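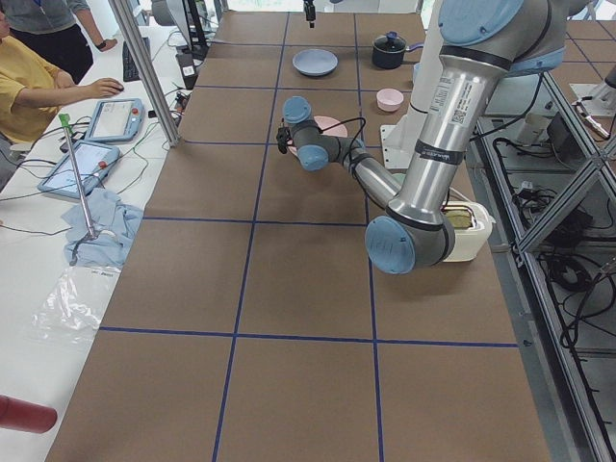 Tema 4. El orden de las superficies planas (o por qué una mesa vacía dura tan poco)

Toda mesa tiende a llenarse. Lo decía Radomir Omerović en la primera sesión de este curso, cuando todavía lo daba él, y la frase ha sobrevivido a tres programas docentes y a una mudanza de aula. La zonificación es el intento de que se llene con cierto criterio: se decide primero cuántas parcelas hay, luego qué vive en cada una, y solo al final se saca la vajilla del armario. Los alumnos suelen hacerlo al revés. En la mesa con la que trabajaremos hoy las parcelas están marcadas con cinta azul sobre papel marrón, y el reparto es de manual: el plato azul claro en la casilla central del fondo, la olla negra con su tapa a la derecha, el cuenco rosa algo por delante de la olla, el plato rosa una casilla más abajo que el azul. La tostadora blanca va a la derecha, con una rebanada de pan asomando. La mitad delantera, papel y cinta. Conviene mirarla bien ahora que está así.

4.1 Vocabulario mínimo

Casilla: rectángulo delimitado por cinta. No es una sugerencia.

Casilla de reserva: la que se deja libre a propósito. En las casas particulares se conoce como «el sitio de las llaves» y no está libre nunca.

Pieza ancla: el objeto que no se mueve y respecto al cual se colocan los demás. En una cocina suele ser lo que tiene enchufe. En el ejercicio de hoy, la tostadora.

Pieza nómada: todo lo que cabe en cualquier parte y por tanto acaba en todas. Los cuencos pequeños son el caso clásico.

Pila: solución vertical a un problema horizontal. Véase 4.4.

4.2 Material para la práctica

Papel de embalar marrón, cinta azul, regla larga, vajilla del armario de prácticas (la de plástico, por favor; la otra es de Wiebke Stöcker y tiene memoria de cada desconchón). La hoja de evaluación es la 1014. Quien entregue la 1013, que se retiró en marzo, tendrá que repetirla.

El armario se abre con la llave de conserjería. Si no está en conserjería, la tiene Ognjen Vasić. Si Ognjen no la tiene, dirá que está en conserjería.
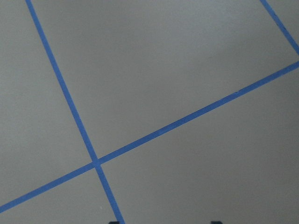
4.3 La cinta

Hay dos escuelas. Los apuntes antiguos, los de Clarkeck, recomiendan marcar solo las esquinas de cada casilla y confiar en la imaginación del usuario. Stavros Radonjić defiende la línea continua y yo le doy la razón, después de ver lo que la imaginación del usuario es capaz de hacer con una ensaladera. La línea continua tiene un punto delicado, el cruce: donde dos tiras se montan, el azul se oscurece un poco y aparece un cuadradito que a los perfeccionistas les quita el sueño. Déjenlo estar. Tampoco hace falta levantar una tira entera por una mota oscura en el borde, como la que hay en la más larga. El año pasado un grupo dedicó media práctica a una mota y no llegó a colocar ni un plato.

Orden de trabajo recomendado:

Primero las tiras largas, de lado a lado de la mesa.
Después las transversales, comprobando con la regla que las casillas salen parecidas. Parecidas basta.
Alisar con el canto de una tarjeta. La del gimnasio sirve y así se amortiza.
No estirar la cinta al pegarla. Se encoge luego y arrastra el papel.

Sobre el color: el azul se distingue bien sobre marrón y sobre gris. Intan Wibisono probó un curso con cinta beige sobre papel de embalar. Fue una práctica muy elegante y no se encontró una sola casilla. 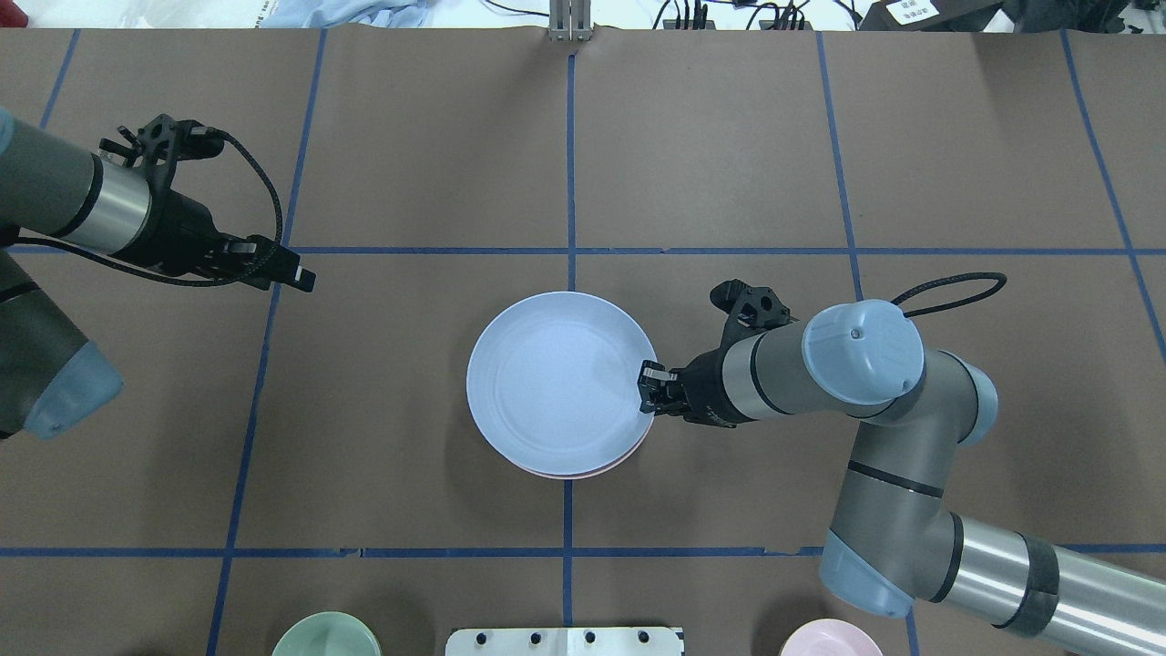 4.4 Apilar

Apilar platos parece la parte fácil y es donde se pierden más puntos. La regla que da el manual de Nikolaidis es «el mayor abajo», que funciona muy bien hasta que los platos miden casi lo mismo, o sea, siempre. En ese caso manda el borde: se mira si el de arriba asienta o se balancea. Fíjense en la pila del centro de la mesa, con el plato azul claro encima y el rosa debajo, del que solo asoma un filo por la parte de delante. Ese filo es información. Dice qué hay debajo sin tener que levantar nada, y cualquiera que haya buscado un plato concreto en una pila de doce sabrá apreciarlo. Nótese también que la pila queda a la izquierda de la línea central y por debajo de la horizontal de arriba: dos platos en el sitio de uno, que es la única magia que ofrece esta asignatura. Y el plato se coge por el borde. Las huellas en el centro las ve todo el mundo menos quien las deja.

Errores frecuentes en la pila:

Meter un cuenco entre dos platos «para aprovechar».
Apilar encima de la cinta. La línea separa casillas, no es una casilla muy estrecha.
Usar la tapa de la olla como plato adicional. Ha ocurrido.

4.5 Ejercicio para entregar

Elijan una superficie de su casa que esté en uso. Dibújenla tal como se encuentra, sin recoger antes (se nota). Propongan una división en casillas, indiquen la pieza ancla y justifiquen al menos una casilla de reserva. Extensión máxima, 2000 palabras; el dibujo no cuenta. La bolsa de Zara llena de otras bolsas se considera un solo objeto.

La práctica vale 50 puntos. Para presentarse al examen hacen falta 67 entre esta y la del tema 3, la de los cajones, de la que prefiero no hablar por escrito.

Lectura: el capítulo sobre encimeras del cuaderno de Lonavham, salvo el apéndice de imanes.

Para la próxima sesión traigan un paño. Limpio, a ser posible.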